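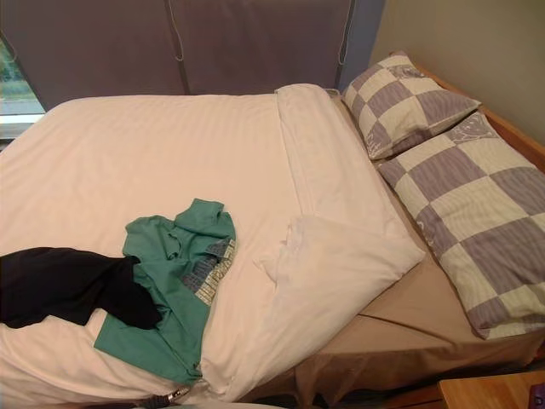

Publications > Field Robotics > Plolero Bedroom Trials > Section 4

Filed under: Faults and near misses, Household tasks

4. The stop that came late

I'd love to say we found this fault by careful testing. We found it when I was leaning over the bed to pull a pillow straight and the right arm kept closing its gripper after Guilan Xie had let go of the enable pedal. It wasn't much of a movement, and my hand was nowhere near it, but I heard the motor and so did she, and we packed up for the day.

The task was a plain one. Plolero had to come up to the bed, get hold of the bedding near a corner and straighten it, with clothes left lying on top as people leave them. We ran it 12 times in the same bedroom under remote control, with Guilan driving and me standing by with the hand-held stop. In 9 of those runs the arms halted when they were told to. In the other three the left arm stopped and the right one carried on a little longer, always while the gripper was closing on cloth.

4.1 What we blamed first

Cables, of course! There's always a cable. The right arm has one that loops out to the side, and I was sure it was rubbing on something each time the wrist turned and dropping messages on the way. Gheorghița Sima re-routed it, tied it down, untied it again when the wrist couldn't reach, and then wiggled it by hand for most of an afternoon with a logger attached. Nothing. Not one lost message. We swapped it anyway (I'd already ordered the part) and the fault turned up again on the very next run.

My second guess was the cloth. Bedding gives way slowly, so a gripper that has been stopped can still look like it's moving when it's really the fabric settling. I held on to that idea longer than I should have. Jiahui Ding finally pulled the motor current out of the log and laid it beside the pedal signal, and there it was – the right gripper was drawing current for around 200 ms after the left one had gone quiet. Fabric doesn't do that.

4.2 What it was

The two arms don't get the stop in the same way. The left arm listens to the Staso safety relay directly. The right arm was added later, and its stop goes through the Kaewkla grip controller, which we had set up to finish whatever squeeze it was doing before reading its next message. That setting was mine. I'd put it in back in May to keep the fingers from chattering on thin sheets, and it worked so well that I forgot it existed. If the stop arrived between squeezes, all was fine. If it arrived in the middle of one, it sat in the queue and waited its turn.

So the stop was queued behind ordinary work. Suqin Shao drew this on the whiteboard in 2 boxes and an arrow, and I went a bit red.

Corner work is the part of the task I'd worry about most. Both arms are low and close to the bed base, so a person reaching across the bedding for a shirt is looking at the shirt. There's loose cable about too, and I don't want anyone shuffling their feet to avoid it while an arm is finishing a squeeze it should have dropped.

Figure 2. Work at a corner of the bed. Both arms reach in low, in front of the shadowed base, with black and teal-green cloth lying on top of the bedding. A thin black cable lies on the floor at left.
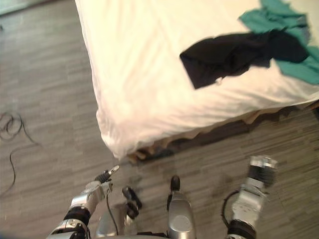
4.3 What we changed

The right arm now has its own line to the relay, and the grip controller can't hold it up. We kept the anti-chatter setting – I still like it – but it only touches finger speed now. Jiahui Xiao also wrote a start-up check that fires a stop in the middle of a squeeze on each arm and refuses to run the task if the two don't go quiet together. It's noisy and it annoys everyone who's in a hurry.

We haven't repeated the full set of runs with the new wiring, so please don't read this section as proof that the fault is gone. On the bench, with a rolled-up sheet in the fingers, we haven't been able to bring it back. Until the bedroom runs are done, the rule is that hands stay off the bed while the arms have power, and that includes mine.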